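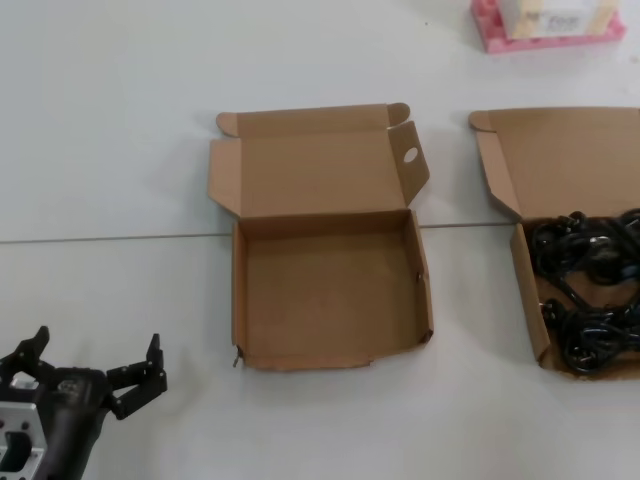 About Jardine Packaging

Jardine Packaging makes and sells corrugated boxes, mailers and paper packing supplies for small businesses. We started in 2000 in a rented garage unit in Lisusari, cutting boxes for two bakeries and a candle shop. Both bakeries still order from us.

We now work out of a single building on Dreltum Road, with the cutting room at the back and the warehouse and office at the front. There are 83 of us, counting the drivers and the part-time packers who come in from September through December.

What we make

Most of what we sell is plain brown board in stock sizes. We keep about 300 sizes and styles on the shelf, and anything ordered by noon goes out the same day. Tuck-top mailers are the biggest part of the business, followed by regular slotted cartons and then the flat book wraps.

We also cut to order. If a product doesn't fit a stock size, send us the measurements or mail us the product itself, and we will make a sample before you commit to a run. The first sample is free. Later samples on the same job are charged at cost, and we take that off the invoice if you go ahead.

We print in one or two colors. We do not do full-color printing or foil. Customers who need those are usually better off with a specialist printer, and we are happy to suggest a couple.

Arance

In our ninth year we bought Arance, a small firm that made dividers and inserts for glass jars and bottles. Their machines were moved into our building over one very long spring, and the Arance name stayed on the product line. If you sell jam, hot sauce, oil or anything else that breaks, start with the Arance pages. The dividers fit our stock cartons, and the size chart shows which goes with which.

How we sell

There is a small minimum order on stock boxes, one bundle, and the bundle size depends on the box. Prices on the site are the prices everyone pays. The discount for larger orders is applied in the cart and does not need a code or a phone call.

Deliveries within the county go on our own trucks. Everything else ships by common carrier, flat on a pallet or in bundles if the order is small enough. Local customers can pick up at the side door from 8 a.m. to 4 p.m. Please bring a vehicle that closes – board and rain do not get along.

Materials

Our brown board is made mostly from recycled fiber. The white board has less recycled content, and the figure for each is on its product page. Offcuts from the cutting room are baled and go back to the mill. Clean offcuts are also set out by the side door for schools and anyone else who can use them.

Working here

Open jobs are posted on the Jobs page. We train machine operators ourselves over 9 weeks, paid at the full rate from the first day. Most of our current shift leads came in that way.

Contact

The office answers the phone from 8 a.m. to 5 p.m. For quotes, the form on the Custom Boxes page is quickest. We close for inventory for a few days in April, and orders placed then ship when we reopen.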